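Teaching by hand vs. teleop for two-arm stacking?
Forum: Home and Small Lab Robotics > Teaching and Demos

gridfloor56
Finally got both arms on one rail and I'm having way too much fun! I've been recording demos by remote control with a pair of Rurkix leader arms. The task is stacking small props, left arm places, right arm fetches. Five clean runs in a row last night, and I was grinning like an idiot.

My question is whether I should go back to grabbing the arms and moving them by hand. What do you all do?

mulberry_servo
Hand guiding, every time. You feel the contact, and your grip closes when it should. With teleop I always squeeze late and the top piece goes flying. Can you post your layout? Spacing between the bases matters a lot.

gridfloor56
Sure! The tile grout makes a handy grid for putting props back between runs. Left gripper has the yellow piece with the little pink one on top, and the small purple ball is just past the right gripper.
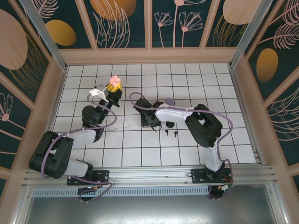
stosmont_tinkerer
Love those flowery panels! I'm going to disagree with mulberry though. If you plan to train on camera views, hand guiding puts your own arms in every shot, and they won't be there at playback. Plus with two arms you need both hands on two wrists at once. I tried it at the Sterholm meetup in June and got tangled in about a minute.

One thing on the cables - check that right loop at full reach. It swings out pretty wide over the floor.

mulberry_servo
Fair on the cameras. I replay the hand-guided path afterward with nobody near it and record that, so my arms never show up. Takes twice as long, I admit.

vb_rails
Replay only works if the props go back in exactly the same spots, and a ball won't sit still for that. Teleop for me. I have 1413 demos on a Van Beek rail and the late squeeze went away once I slowed the leader down.

gridfloor56
Slowing the leader down is so obvious and I never tried it. Doing that tonight, will report back!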